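Transit timing of a short-period planet with a small telescope

Student project report, Kendness College, Physics and Astronomy

1. Aim

The project set out to measure the mid-transit times of one known hot Jupiter and to compare them with a constant orbital period. If a second planet is present in the system, its gravity pulls the inner planet slightly ahead of or behind schedule, and the transits arrive early or late. The size of the shift depends on the mass of the second body and on how close the two periods are to a simple ratio such as 2:1 or 3:2.

A secondary aim was to find out what timing precision can be reached from a damp, low-altitude site with college equipment.

2. Background

A transit is seen when a planet passes between its star and the observer. The star dims by a fraction equal to the square of the ratio of the planet's radius to the star's radius, ignoring limb darkening. For a hot Jupiter around a star like the Sun this is close to one per cent.

The mid-transit time is taken from the whole light curve, but most of the timing information sits in ingress and egress, where the brightness changes fastest. A gap in the data at either end therefore does more harm than a gap in the middle. Limb darkening rounds the floor of the curve and must be included in the model -- a simple box shape leaves clear residuals just inside the second and third contacts.

3. Equipment and site

Observations were made from the Baltside field station using the Yorath reflector, an equatorially mounted telescope with a cooled camera. A red filter was used throughout. It reduces the effect of changing air mass and also lowers the contrast between the centre and limb of the stellar disc.

The telescope was defocused slightly so that each star covered more pixels. This lowers the error caused by differences in sensitivity between pixels and allows longer exposures before saturation. The camera computer's clock was checked against a network time server before each run.

4. Observations

Four transits were attempted and three were complete. The fourth was lost to cloud shortly after ingress and was not used. Each run began well before first contact and carried on after fourth contact, so that the out-of-transit level could be fitted on both sides.

Bias, dark and flat frames were taken for each run. Flats were made at twilight where the sky allowed and otherwise with a light panel.

5. Reduction

The frames were processed with Sanorau, the department's photometry package. The steps were as follows.

5.1 Calibration. Master bias, dark and flat frames were made by median combination and applied to the science frames.

5.2 Aperture photometry. A circular aperture was placed on the target and on each comparison star, with the sky level taken from a surrounding ring. The aperture radius was set to 10 pixels after tests on the first run.

5.3 Differential light curve. The target flux was divided by the summed flux of the comparison stars. One candidate comparison star showed a slow drift and was removed.
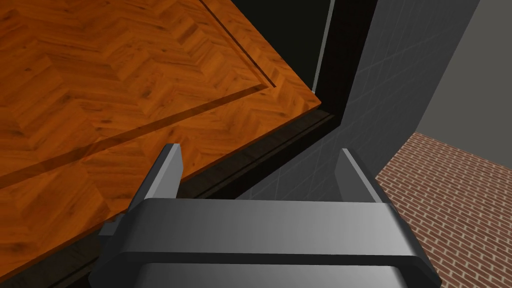 5.4 Model fit. A transit model with quadratic limb darkening was fitted together with a linear trend in air mass. The period was held fixed and the mid-transit time, depth and duration were left free. Errors were found by residual permutation, which keeps the correlated noise in the data.

6. Results

All three mid-transit times agree with a constant period within their errors. The depths also agree with one another. The second run has the largest timing error, owing to thin cloud during egress.

7. Discussion

Three transits cannot rule out a companion. A timing signal normally follows a cycle much longer than the inner orbit, and the runs here may all fall on the same part of it. A companion in or near a resonance would give the strongest signal, so the present data limit that case more tightly than others.

The main source of error was correlated noise, probably from drift of the stars across the detector. The mount was not autoguided -- adding a guide camera should be the first change made. Times were converted to barycentric Julian date before fitting, and the conversion error is negligible beside the photometric error.

8. Further work

The target is well placed again from June. Further transits should be taken with guiding switched on and the same filter, so that the new times can be added to the present set without refitting the depths.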